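Craft room clear-out, start to finish

Posted Jan 20, 2018

I promised myself back in December that the craft room would get sorted before I bought one more thing for it, and then I bought two more things for it. Oh well! This weekend I finally rolled up my sleeves and went through the lot. The gallery goes in the order I worked, so scroll along with me – captions are as I scribbled them down between cups of coffee.

The shelves

Everything came off first, even the top shelf that I can only reach from the step stool. I found my good scissors behind a stack of old magazines, and I have been cutting with the bad ones since summer.

The bins got washed in the bathtub and left to drip overnight. The two with cracked lids went out to the garage for potting soil.

The yarn

I kept the Irenura wool (all of it, don't ask) and gave away most of the scratchy stuff. My neighbor's knitting group was thrilled and I got a lemon cake out of it.

Odd balls now live in a deep basket by the door. It's not a system, but I can see them all, and that has already stopped me from buying another gray.

The buttons

24 little jars, and I went through every single one while a movie was on. Shirt buttons together, coat buttons together, and one jar for the ones that are just pretty.

The Stougaard pattern box turned out to be the right height for the jars to stand behind, so they share a shelf now.

The scraps

My rule for scraps is easy – if it's smaller than my hand and I don't love the color, it goes. I bent the rule at least 3 times before lunch.

Light colors get sorted first while my eyes are fresh. By the afternoon every navy is black to me.

A bright light green bit, against the shiny teal-green work surface. Love those two greens together! It's getting saved for leaves, or maybe a frog.

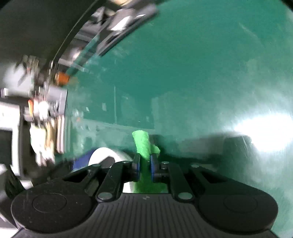 What's left to do

The ribbon drawer, which I closed again as soon as I opened it. I also want hooks on the back of the door for my rulers, and a better lamp, and I've got $60 set aside for both if I can stay out of the yarn aisle.

More pictures once the ribbons are done. If you have a good way of keeping the ends from unraveling, please leave it in the comments, I've got a whole drawer to try it on!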